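Vamance undermount sink in a butcher block top, who has done it?
Home > Kitchens > Sinks and Faucets

nutby_kitchen
Hi all! We're finally replacing the old drop-in (29 inches, chipped enamel, you know the kind) and I've fallen hard for the Vamance single bowl. The trouble is the counters, which are butcher block and staying put. My installer wants 4 coats of oil on the cutout before he'll go near it. Is that enough, or am I asking for black edges by November? 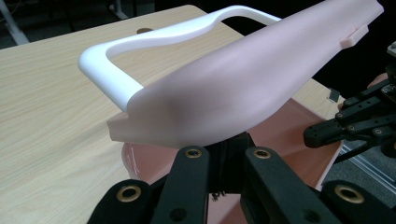
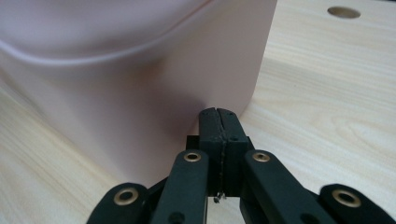 Depth is my other worry, and I keep going back and forth on it. The Vamance is 6 inches deep in the shallow version and I do a lot of hand washing, big awkward things mostly. A pink plastic tub like mine with those rounded corners would have to sit flat on the bottom with room to tip it out, and I'd love to hear from anybody who manages that in a shallow bowl.

Travano
Oh, I love a wood counter with an undermount, go for it! Ours has been in for 6 years and the edge still looks lovely. We oil it whenever it starts looking thirsty, and I wipe around the rim every night while the kettle's on (habit by now).

drainboard_dee
I'm going to disagree with Travano, kindly. Oil alone didn't hold up at our place. The wood went gray right behind the faucet, where you never get a towel in. I'd put a proper marine varnish on the end grain and get the deeper bowl too, your back can cope.

Travano
Fair enough Dee, though varnish is a bear to touch up once it chips!

nutby_kitchen
Thank you both so much. I'm leaning toward varnish inside the cutout and oil on top, if the two will get along. Going to ask the installer on Friday and I'll report back.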